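Got in just after eight this morning with my flask and the last of the cardamom buns, and had the workshop to myself for a good half hour, which I do love in December when it is still pitch dark outside and the heating is only thinking about coming on. Flarkix was exactly as I'd left it, parked up in its corner of the bench, and I said good morning to it as usual (Leif says I should stop, I say he talks to his car).

The job for today was the fingers. All last week it had been closing a shade off to one side, so that whatever it picked up got a little nudge before it was properly held, and in a cramped computer case a little nudge is all you need to get into trouble. Solveig had put it in the logbook in capitals. I'd hoped it was only grime on the pads, so I started there with a soft cloth and a drop of spirit, and they did come up lovely and clean, but the nudge was still there when I tried it on a bit of scrap. So off came the fingers, and I found one of the little screws at the root of the left one had backed itself out by a good turn. I can't tell you how pleased I was. It's a rare fault that shows you where it lives!

I put both fingers back with fresh screws and a dab of thread lock, then had my coffee while it set, and read the whole of Ronja's postcard from Flosley twice over. She has seen otters. I am very jealous.

After that came the long part, which is teaching the thing where it is all over again. You can't have the fingers off and expect the arm to know its own reach afterwards, any more than I know mine after a haircut changes my hat size, or whatever the right comparison is. I set it to touch the posts on the fixture plate one after another, slowly, with my hand near the stop button, and wrote down how far out it was each time. The tall one is always the fussy one. Then I ran the camera check, had to run it again after I'd leant on the bench like a fool, and by eleven I had numbers I was willing to sign my name to.
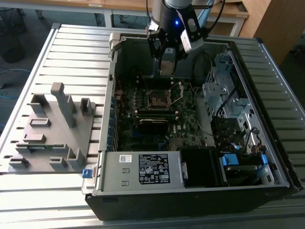

For the proper trial I'd laid the old tower on its side with the panel off. It's a good case for testing, that one, as the drive cage takes up so much of the right-hand side and there are cables threaded all through it, so an arm with poor manners soon shows itself. I ran the approach at a quarter speed, then at half, stopping it short each time so I could get down with the torch and look at the gap on either side of the fingers. Then I let it do 25 goes at closing and opening, and another 25 after lunch, once everything had warmed through. Not one nudge in the 50. Frøydis came by in the middle of the second lot and stood there eating a satsuma and watching, and said it looked politer.

I still don't care for the way the cables hang off the wrist. They have plenty of slack when it goes straight down, but if it has to turn towards the cabinet I can feel them thinking about it. I've asked Elsa whether Åberg still keep those soft clips, and if they do I'll fit a couple tomorrow and go through the touch points again. Also need to order more thread lock, mine is mostly a crust now.

Home by 15 minutes past five, soup, and wrote this with the cat on my arm.

2 comments · 15 shares

Ronja Holmgren
Three otters now! And do get the clips, you'll only fret about it otherwise.

Leif Engström
My car listens.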